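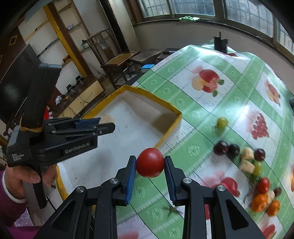

Got a summons for a misdemeanor, no lawyer yet – what happens first day?

Posted by Skesport

Got a paper in the mail saying I have to be in municipal court in October for disorderly conduct. 39 years old, never been in trouble before, not even a speeding ticket. Paper says arraignment, 9 am. Do I have to say anything? Do they decide it right there? Also my last name is spelled wrong on it, does that get it thrown out. I can't really miss work twice. Any help appreciated

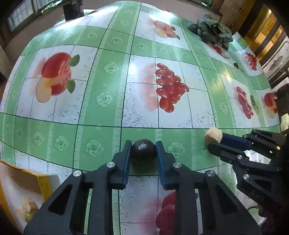

Posted by Trurkska | 3 replies on this thread

Arraignment is just the start. They read the charge, ask how you plead, set the next date. No witnesses, no trial. Mine took maybe five minutes but I sat on a bench untill almost noon waiting for my name, so take the whole day off.

Most people plead not guilty at this point – you can change it later, going the other way is a lot harder. Tell the judge you want a lawyer if you can't afford one. They gave me a form about income, bring a pay stub. Public defender fee was $50 in my county, yours might be different.

Wrong spelling won't get you out of it. They just fix it on the record. Do NOT skip it, thats how you end up with a warrant.

Posted by Balogh

just pay the fine and move on, mine was 40 bucks

Posted by Zukier

Please don't just pay it without asking what it does to your record. In a lot of places paying is the same as pleading guilty and it shows up on background checks. Ask if there's a diversion program for first timers. Some classes or community service, stay out of trouble, charge gets dismissed. Have to ask the prosecutor usually, sometimes before the hearing even starts.

And don't talk about what happened in the hallway. Or post about it here – people do get that read back to them. Call the clerk, number should be on the summons.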